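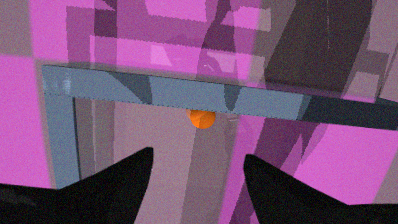 Open Day at the Undisley Robotics Lab
Posted 2019-04-26

The lab opened its doors for an afternoon of demonstrations, and 130 people signed in at the front desk. Most of the program was about simulation, because that is where the group does most of its early work on grasping. Visitors could watch a practice task run on a screen, ask the staff questions, and try the controls themselves.

The simulated task has a small orange ball, a blue-gray frame lying on a checkered floor, and a gripper with two black fingers. The view on the screen is close to the fingers, so a person at the controls sees the tips, whatever is between them, and not much else. Several visitors asked for a wider view. The staff can switch to one, but they left the close view up for the afternoon so that people would have the same information the control program gets.

Zaid Mahasneh ran the first session. He began with the gripper open and the ball partly under one bar of the frame, and asked the group how they would go about getting it out. Most people wanted to close the fingers right away. He then talked through what a program has to work out before it does that: where the ball is when only part of it shows, how far away the bar is, and whether there is room for both fingers.

Shadows took up more of the session than anyone had planned. They fall across the floor and over the bar, and some have hard, angled edges that can pass for the edge of an object. A boy in the front row picked out one dark area on the bar and asked if it was a hole. Mahasneh said it was a shadow and that the question was a fair one. The group changes the light between practice runs for this reason. A program trained under one fixed light tends to learn the light along with the task.

The colors also got a question. The pink and gray squares on the floor are not meant to look like any real room. Floor colors are changed between sets of runs, and this one was chosen for the open day since it shows up well on the old projector in the seminar room.

The hands-on session came next. Each visitor had 2 minutes with a hand controller to move the gripper and try to take hold of the ball. The line reached the stairs at one point, and the staff set up a second station in the hallway. Children under ten did well at it. Adults mostly went too fast on the way down and pushed the ball away. Anyone who wanted a second turn could have one after the break.

Ludger Görtz gave the longer talk, on how practice runs are set up and scored. A standard batch is 200 runs, each with the ball and the frame in a different starting position. After a change to the control program, the batch is repeated with the same starting positions so the two results can be compared. He showed the score sheets from January, when the group moved over to Bitar, its in-house scheduling software. Before that, batches were started by hand and someone had to stay late to do it.

Görtz was asked how well the simulated results carry over to a real arm. He said it depends on the task. Picking up a loose ball carries over fairly well. Working next to an obstacle is harder, as small errors in position matter more and the contact between finger and object is only an estimate. He would not give a single figure for it, and said that a separate talk on contact is planned for the fall.

Questions ran past the end of the schedule. A few that came up more than once:

Can the software be used at home? Not at present. A cut-down version called Jirkel is used with school groups, and teachers can ask for it at the front desk.

How long does a batch take? It is started in the evening and is normally finished by morning.

Does the lab take interns? Yes, in the summer. Applications go through the main office in Zemitz, not through the lab.

Thanks to everyone who came, and to the Zemitz office for lending us the extra chairs. We printed 250 program sheets and have plenty left over, so if you would like one, stop by the front desk during regular hours. The slides from both talks will be added to this page once the speakers have checked them.

A gray child's jacket and a set of keys were left in the seminar room. Both are being held at the front desk.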